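ok so budget thread, since people keep asking how we're picking the arm for the packing bench. long one, sorry

---

Background: small shop, we make soap and bath stuff. Lumpy bars, every one a bit different. Hand packing is killing our wrists. We want one arm, one gripper, done by August if the money works

---

Money = 2000 for the gripper side. That's it. The arm is a separate lease and the lease is sorted (mostly). So this thread is all gripper, fingers, pads, mount, spare parts

---

Three quotes so far. Flukik, Grindeck, and a reseller called Yule who sells a bit of everything. Etel said they'd quote by Thursday, still waiting – I'll add it when it lands

---

Before spending any of it I'm running stuff in the simulator. Costs me evenings, not dollars. Odd shapes, plain parallel fingers, see what gets held and what gets dropped 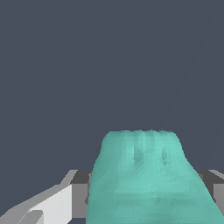 Finger width is where the quotes really split. Flukik's standard set is narrow, Grindeck's is wide and they want extra for it. I was all set to save the money and go narrow, then I looked at that teal lump between the two gray fingers, all little facets and a bumpy top edge, and our oatmeal bars are pretty much that. Flat finger on a surface like that, how much are you touching really? So wide is back on the list, or narrow plus soft pads

---

Pads: 50 a pair from Yule. Grindeck includes one pair, then you're buying theirs forever. Flukik says "contact sales" which, no

---

Somebody asked why not suction. Tried it with a borrowed cup last winter. Bars are dusty and the tops aren't flat. Lost the seal over and over. Not putting budget there again

---

Ok actual numbers

- Grindeck, gripper + wide fingers + mount plate: 1719
- extra cable and connector: 125
- two spare pairs of pads from Yule, if they fit: 100

Comes to 1944. Leaves 56 for shipping and whatever I forgot. Tight!! I always forget something

---

Flukik is cheaper on the gripper by itself but the mount plate is seperate and they can't tell me the price until I send the arm drawing. Sent it. Twice

---

Other thing to plan for and I nearly missed it – opening width. Our biggest bar is the holiday one and it's chunky. If the fingers only just clear it then every pick has to line up perfectly, and nothing on our bench lines up perfectly. Bars slide down the tray and stop wherever
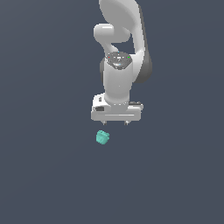 So I'm asking all of them for full stroke in writing, plus how far off center a part can sit before a finger lands on top of it. Grindeck answered same day. Yule sent me a brochure. Sigh

---

If the answer is "not very far" then I need a guide rail on the tray, and that's shop time plus some aluminum. Not in the 2000. Would have to come out of the fall label order, which I'd hate

---

Stuff I'm NOT buying this round: camera, force sensor, second set of fingers for the gift tins. All nice. All next year. Writing it here so I stick to it

---

Advice so far if you're doing the same:

get the mount plate price before you get excited about the gripper price. ask what's in the box. ask lead time, Grindeck's is fine, Yule wouldn't commit

---

And test your ugliest part first. I spent a whole week on neat little blocks and everything looked great, learned nothing. Should of started with the lumpy ones

---

Q from replies: does sim grip match real grip? No idea yet. I'm using it to rule things out and for sizes, I wouldn't trust it on slippery. Soap is slippery. Real bars in real fingers before I sign, Grindeck says they'll do a trial if I mail them a box

---

Box is packed. Oatmeal, charcoal, two of the big holiday ones. Going out tomorrow morning

---

Leaning Grindeck unless Etel comes in way under. If anyone has bought from Etel please reply, esp about spare parts, can't find a price list anywhere on their site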